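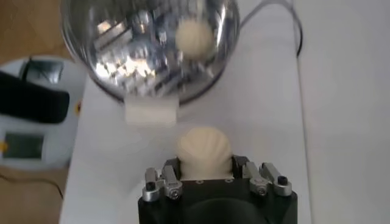 Rerkar releases Daketti 2 for teaching robot arms by hand or by remote control

WENDVILLE, July. Rerkar today released Daketti 2, its software for recording tabletop tasks on robot arms. An operator can guide the arm by hand or drive it from a remote station. Both methods write to the same file format.

The release set contains 271 recorded demonstrations of pick-and-place work with a steel bowl and small objects, including a cream-colored, ridged piece held between the metal fingers of the gripper. Wrist camera video is stored with joint positions and gripper opening at 20 samples per second.

"Hand guiding gives cleaner contact, and remote control keeps the operator's arms out of the video," said Jasmina Živković, head of motion software at Rerkar. "Most sites will record with both."

Setup of a new task takes nearly 20 minutes, including camera calibration. Recordings can be trimmed, relabeled and replayed at reduced speed before training.

Daketti 2 is available now to current license holders. Sales outside Wendville are handled by Ouali.

Press contact: Rerkar Media Office, Wendville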